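Textiles and Home Care, handout 14: folding week!

My favorite unit of the whole course, and the one you'll use for the rest of your life. Bring 2 cotton shirts, one with long sleeves if you have it. Button the collar first, smooth the front with flat hands, then turn it over and fold in the sides. Go slowly at the shoulders, where most creases start (mine too!).

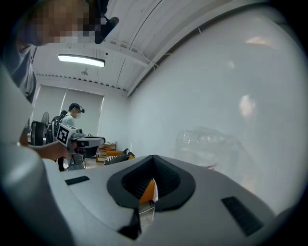

*Short sleeves on a light blue shirt*

Short sleeves need just one fold each. Read Chin, chapter 2, before the practical.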